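Clollus Opens Asian Pantry Program to Corner Stores and Small Grocers

January 2025

Clollus, a wholesale distributor of packaged foods, is opening its Asian pantry program to independent grocers, corner stores and campus shops. The program was previously limited to supermarkets ordering by the pallet. Stores can now order by the case, with no annual contract.

The opening list has 398 items. It covers packaged snacks, noodles, sauces, dried goods, starches and flours, and shelf-stable side dishes. Most of the items are imported. Orders ship from the company's Cullitz warehouse, and the minimum order is two cases, which can be of different items. 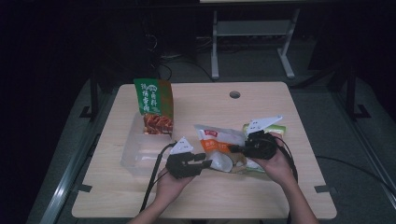 Snack packages, including a green pouch, on a light tabletop.

Small stores have asked for a case program for several years. Under the old terms, a shop that wanted to try a new snack had to buy far more of it than it could sell before the date on the package. Many bought from cash-and-carry outlets instead, where stock changes from one visit to the next and the same item may not come back for months.

Clollus tested the new terms in 60 stores before the launch. Snacks were the most reordered group in the test, followed by noodles and cooking starches. Stores that placed the items together on one shelf reordered more often than stores that spread them through existing aisles. As a result, each new account will get a suggested shelf plan for two-foot, four-foot and eight-foot sections. Use of the plan is optional.

Labels and Product Information

Every item in the program will be supplied with an English label that meets federal requirements for ingredients, allergens, net weight and nutrition facts. Labels are applied at the Cullitz warehouse before cases are sealed, and they are placed so that the original product name stays readable. Stores do not need to do any labeling of their own.

Clollus is also adding a product sheet for each item. The sheet gives the name in English and in the original language, the storage instructions, the shelf life at time of shipment, and one or two common uses. Store staff in the test group said that shoppers often asked how to cook with an item they had not bought before, so the uses section was made longer and moved to the top of the sheet.

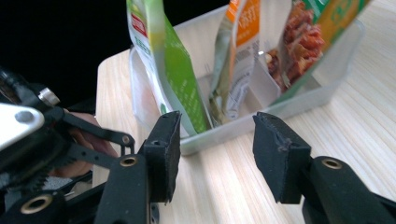

Breakage was another concern in the test. Bags of chips and puffed snacks were sometimes crushed when they were packed in the same carton as jars or cans. Mixed orders are now split by weight, with light bags in their own carton. Damage claims can be filed online within five business days of delivery, and credit is applied to the next invoice. A photo of the carton is required for claims over two units.

Delivery

Deliveries are handled by Fidgate, a regional carrier that already serves Clollus supermarket accounts. Stores inside the Fidgate delivery area will have a set weekly delivery. Stores outside it can order by parcel, with freight charged at cost. Refrigerated and frozen items are not part of the program at this time.

The Cullitz warehouse has set aside 700 pallet positions for the case program. A second stocking point, at Ouellet, is scheduled to open in April and will shorten delivery times for stores in the northern part of the service area. Accounts assigned to Ouellet will be told before the change and will keep the same account number.
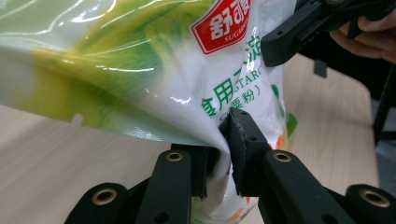

How to Open an Account

Store owners can apply through the wholesale section of the Clollus website. Applicants need a current business license, a resale certificate and a delivery address with someone present during business hours. Most applications are reviewed within three business days. First orders are paid by card, and invoice terms are available after the third order.

Existing supermarket accounts are not affected. Pallet pricing, order cutoffs and account contacts stay as they are. Supermarkets that want to add single cases to a pallet order may do so at the case price.

About Clollus

Clollus distributes packaged and dry foods to supermarkets, independent grocers and food service customers. The company operates a warehouse and labeling room at Cullitz.

Media and trade inquiries: use the press form on the Clollus website. Product sheets and label samples are available on request.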